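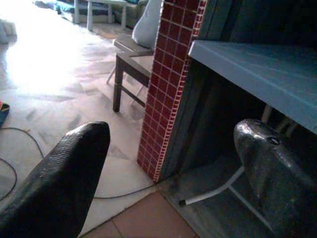
Inicio | Noticias | Sala de prensa | Agenda | Contacto

Última actualización: 1 de marzo de 2020

NOTA DE PRENSA

Thygesen abre en Plolero un archivo de revestimientos cerámicos con 2,844 muestras para restauradores, vecinos y curiosos

Plolero – La casa de materiales Thygesen se complace en anunciar, con una alegría que nos cuesta disimular, la apertura al público de su archivo de revestimientos cerámicos, una colección que ha ido creciendo en los estantes de la empresa durante 27 años y que hasta ahora solo consultaban los clientes de confianza y algún que otro estudiante con paciencia para esperar a que alguien le bajara las cajas.

El archivo reúne 2,844 muestras de mosaico, azulejo, gres y piezas de remate procedentes de portales, cocinas, mercados, escaleras y piscinas de toda la comarca. Cada una lleva una ficha con la medida, el tono, el tipo de junta con que estuvo colocada y, cuando se conoce, el edificio del que salió. Muchas llegaron de la mano de familias que reformaban la casa de los abuelos y no tenían corazón para tirar las piezas al contenedor, y a todas ellas queremos darles las gracias desde estas líneas.

«En los primeros tiempos guardábamos los mosaicos en cajas de fruta, debajo de la escalera, y mi madre se enfadaba muchísimo», recuerda Noreen Corrigan, directora de Thygesen. «Después empezaron a venir administradores de fincas buscando un rojo que ya no se fabricaba, o una cenefa para tapar un hueco del portal, y nos dimos cuenta de que aquellas cajas le servían a mucha más gente de la que pensábamos.»

La catalogación se ha hecho junto con el taller de restauración Skenum, cuyo equipo dedicó 10 meses a limpiar, medir y fotografiar las piezas. El trabajo terminó en febrero, algo más tarde de lo previsto, porque en el último momento apareció un lote de mosaico menudo que estaba mal etiquetado y hubo que volver a compararlo tono por tono con la luz de la mañana.

Aoife Egan, responsable de cerámica en Skenum, anima a los vecinos a acercarse antes de empezar una obra. «Un mosaico pequeño perdona poco: si la junta es medio milímetro más ancha o el blanco del cemento es más frío que el antiguo, el parche se ve desde la acera de enfrente», explica. «Con una muestra en la mano se decide mucho mejor que con un catálogo – y además se pasa un rato muy agradable abriendo cajones, se lo aseguro.»

La sala de consulta ocupa la planta baja del edificio Triteo, con entrada por el patio, y dispone de mesas amplias, lupas y un muestrario de 26 tonos de lechada que puede llevarse prestado a casa durante una semana. La visita es gratuita. Se ruega pedir hora por teléfono o en el mostrador, sobre todo si se acude en grupo, y traer si es posible un fragmento de la pieza que se quiere igualar o, al menos, una fotografía hecha con luz natural junto a una regla.

Thygesen seguirá aceptando donaciones de piezas sueltas, también las rotas, siempre que conserven una cara sana. No hace falta traerlas limpias; de hecho, se agradece que vengan con su mortero, que a menudo ayuda a fechar la colocación. Los donantes que lo deseen figurarán con su nombre en la ficha correspondiente.

Con motivo de la apertura, Skenum ofrecerá en la misma sala una charla sobre el cuidado de los mosaicos en zonas comunes: qué productos de limpieza evitar, cómo reponer una junta perdida y cuándo conviene llamar a un profesional. Habrá café y bizcocho de naranja, receta de la casa, y tiempo de sobra para preguntas.

Contacto para medios: Noreen Corrigan, Thygesen, edificio Triteo, Plolero.

Compartir | Imprimir | 10 comentarios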